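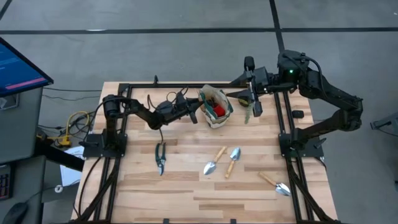

« Un sac d'outils mal rangé, c'est un sac qu'on laisse à la maison. » L'homme qui nous reçoit travaille pour Jutside, une petite maison qui dessine et fait coudre des sacs en toile pour le jardin et l'atelier. Il s'occupe des modèles, des retours de clients et, depuis janvier, des démonstrations de rangement. Il préfère que son nom ne figure pas dans l'article. Le métier l'intéresse plus que la publicité, dit-il.

La conversation se tient devant l'établi, un plateau en bois clair fait de longues lames, avec des veines plus sombres. Il y tient beaucoup. « J'ai travaillé des années sur du stratifié blanc. On se fatigue les yeux et tout glisse. Sur le bois, un sac en toile reste où on le pose. »

Le modèle dont il parle le plus est en toile écrue bordée de vert foncé, ouvert sur le dessus. Pas de rabat, pas de fermeture. Des clients le lui reprochent. Il a fait essayer une version à glissière chez Parkcombe, une pépinière qui équipe ses saisonniers. « Au bout de quelques jours, plus personne ne la fermait. La terre entrait dans les dents. On a renoncé et je ne le regrette pas. »

Sa méthode commence par vider le sac. Tout sort, même ce qui paraît à sa place. Ensuite il remet d'abord le lourd et le long, debout contre les côtés, puis ce qui sert plusieurs fois par heure, au centre. « Le milieu, c'est la place la plus chère. On y met ce qu'on attrape sans regarder. » Il conseille d'y garder au moins un objet de couleur vive, rouge de préférence. Les manches noirs se confondent au fond d'un sac, surtout le soir.

Le ruban adhésif a droit à un traitement à part. Il ne le range jamais au fond. « Un rouleau, ça roule, ça ramasse la poussière sur la tranche et ensuite ça ne colle plus. Je le pose à côté pendant que je travaille et il rentre en dernier. » Pour attacher une tige, il admet que le ruban n'est pas l'idéal. Il s'en sert quand même pour marquer une branche ou maintenir une étiquette. 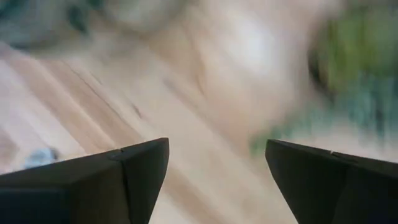

Une fois le sac rempli, il passe la main sur le plateau, toujours dans le sens des lames. Les miettes de terre et les petites feuilles se logent dans les joints si on frotte en travers. L'entretien s'arrête là, ou presque : un chiffon humide, et une couche d'huile de temps en temps. Il utilise celle de Sarnadis, qu'il trouve trop chère mais qui ne poisse pas.

Nous l'interrogeons sur les brins de verdure, que beaucoup de jardiniers glissent dans le sac avec le reste. Il fait la moue. « Une bouture ne voyage pas avec un sécateur. Les petites feuilles s'arrachent au premier choc. Si on n'a vraiment rien d'autre, on la met en dernier, tige en bas, et on sort du jardin tout de suite. »

Le poids est l'autre sujet qui revient dans les courriers. Jutside annonce une charge allant jusqu'à 8 kilos. Il recommande de rester en dessous – les coutures tiennent, dit-il, mais l'épaule beaucoup moins. L'an dernier, l'atelier a reçu 193 sacs à réparer, presque tous pour une anse usée au même endroit. Le point a été renforcé depuis, et la réparation reste gratuite.

La prochaine série comptera 2000 pièces. Une partie doit partir chez Grønli, un distributeur qui demande un bord plus rigide. Il n'est pas convaincu. « Un bord raide, c'est joli en rayon. Moi, j'aime que la toile s'écarte quand j'y mets la main. » Deux prototypes sont à l'essai, et il pense que la décision sera prise en janvier, après les retours des jardiniers.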